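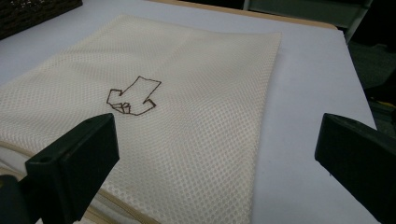
HR and People Management > Contracts, notice and leaving

Thread: Counter offer after resigning, has anyone taken one and stayed?

mugoftea_hr
Need some opinions quick, got to reply by 4pm. I'm HR officer at a mid size firm (132 staff, me and one manager doing the lot). Handed my notice in for a job at Pulance, proper step up, HR advisor with two sites to look after. Now my current place have come back with an extra 2775 a year and a change of title. No change in actual duties as far as I can see. Boss very nice about it. Notice is 8 weeks either way so no rush on that side but they want an answer today. Anyone stayed? Regret it?

ledgerline
Don't. You'll be back on here by September.

Saltmarsh
Bit harsh. I took one, stayed six years, best thing I did. Depends why you were leaving in the first place. Was it money or was it the work?

mugoftea_hr
Bit of both. Mostly the work tbh. I do all the absence stuff, all the starter paperwork, and never get near a grievance or a restructure. Manager keeps those. I've asked.

ledgerline
There's your answer then. A new title and you'll still be doing starter packs.

pennyfarthing22
How long have you been asking? And was it in writing or just a chat over coffee. Makes a difference. Mine had no idea I was fed up untill I put it in my review form, then I got two disciplinaries to run within the month.

mugoftea_hr
Two reviews running. In writing both times. "We'll look at it."

pennyfarthing22
Ah. Ok. Go.

Saltmarsh
I'd still say go back and ask for it properly before you say no. Put a list together. Three things you want to be doing by Christmas, who hands them over, what comes off your desk. If they sign that, then it's a different offer. If they go vague you know where you are. Costs you an email.

ledgerline
Costs her the afternoon. And it puts Pulance on the back foot if they hear she's wobbling. Have you signed with them?

mugoftea_hr
Signed yes. Start date agreed, references done. That's the other thing, feels rotten pulling out after signing. What happens if you do, do they come after you? I should know this I know

Kestrel_HR
In practice hardly ever. You'd have accepted a contract so technically you owe them whatever notice it says, check whether it covers the time before you start. Most firms grumble and ring the second choice. Not legal advice, read what you signed. But HR is a small world round here, I've interviewed the same person at Breresard and then again at Prureck and yes I did remember.

Saltmarsh
People remember for about a week. I turned down a place after signing and they hired me two years later.

Kestrel_HR
Well they were kinder than we were. We had someone drop out the evening before induction and the name still comes up.

ledgerline
Evening before is a different thing to two months before though, be fair

Kestrel_HR
True.

tobermory
Came in from the payroll board. Nobody's mentioned pension. What's the employer contribution at each? I moved for a bigger salary once and was worse off, old place paid in nearly 8% and the new one did the minimum. Also holiday, sick pay, and does your service reset. You lose your two years if you move and that matters if it goes wrong in the first bit.

mugoftea_hr
Good point. Pension is the same as near as I can tell, sick pay is worse at Pulance for the first 6 months then better. Holiday a day more. Service resets obviously, I've got four years in here.

tobermory
Then ask about probation as well. Length, and what notice they have to give you during it. At Lyimo it was one week and I didn't notice till I was on it.

mugoftea_hr
Probation 6 months, a month's notice in it. Could be worse

pennyfarthing22
That's decent. What does your gut say, if the money was level?

mugoftea_hr
Pulance. Straight away really.

ledgerline
Well then

Saltmarsh
I'll stick with what I said, ask for the list, but I can see I'm outvoted. Whatever you do say it by phone first then email. And be nice, you'll want the reference one day.

mugoftea_hr
Done. Rang at ten to four. He was a bit short with me then said he understood. Emailed after, kept it to four lines. Now got to write a handover for the absence tracker which only makes sense to me, any templates going??

Kestrel_HR
There's one in the sticky at the top of Forms and Letters. Ignore the second tab, it's out of date.

tobermory
Check your leave balance before you agree the last day. They may want you to take it in the notice.

mugoftea_hr
Will do, ta all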